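Ticket: Hearing video drops out before the airstrike testimony
Product: Nikzad player, public archive of the Mikmont inquiry
Status: Solved, one small thing left open
Priority: High

Opened Saturday, 9:15 a.m.

Readers are telling us that the third session of the Mikmont inquiry stops dead at minute 39, right where the air force witness starts to answer questions about the strike on the Kadcombe road. The sound carries on for a second or two and then the player jumps back to the start. You can imagine the emails. Half of them think we cut the testimony!

We did not cut anything. The full recording is on our side and it plays fine from the original file. I really want this one fixed today, as the defense ministry's reply is due on Monday's front page and everybody will be going back to that answer.

What I tried so far:
Cleared the player cache. No change.
Two other browsers and a phone. Same stop, same minute.
Session two and session four. Both play to the end.
Turned captions off. Plays straight through!

So it's the captions. I'm weirdly happy about that, it's such a good clue. 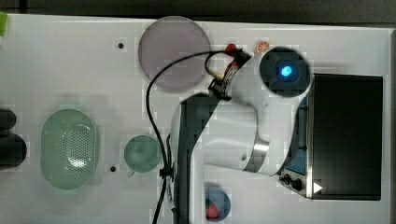 Green colander and small green dish, from above

Update, 10:40 a.m.

Opened the caption file for session three in a text editor. There are 11 lines where the end time comes before the start time, all in one block, and the block begins exactly at the witness's answer. That's the part where the interpreter and the witness talk over each other, and the transcript was revised twice after the lawyers' objections. My guess is the second revision got pasted in with the old time codes.

Fixed the 11 lines by hand and uploaded the file again. Result: the video now goes past minute 39, but captions run late from there on, by 30 seconds at the worst point. Better, and still no good for anyone who follows the hearing by reading. The words "we had no confirmation" show up while the panel chair is asking about something else entirely, and on a subject like this that is a real problem.

Update, 12:05 p.m.

Found it! The recess. The hearing broke for a short recess, the video editor trimmed it, and the revised transcript kept it in. I shifted everything after the recess in one go with the offset tool (Captions, Edit, Shift from here) and it snapped into place. Watched the whole testimony again with captions on — every answer lands where it should.
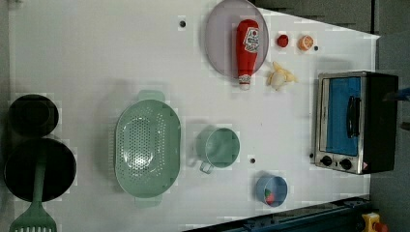
Skurcombe Online Desk, Archive and Video Team

Update, 2:30 p.m.

Readers who wrote in have been answered, and two have already replied that it works for them. A correction note is up under the video saying that the captions were wrong and the recording was complete the whole time. I kept it plain and put the old caption file next to the new one so people can compare.

Still open: the downloadable transcript has the old time codes. The wording is right, only the times in the margin are off. Leaving this ticket open until the new PDF is up.

For next time: check captions against the trimmed video before publishing, and play at least the 15 minutes after any recess. Also, could the Nikzad player please show an error when it hits a bad caption line? Jumping back to the start looks so much like censorship, and I would love to see that one go.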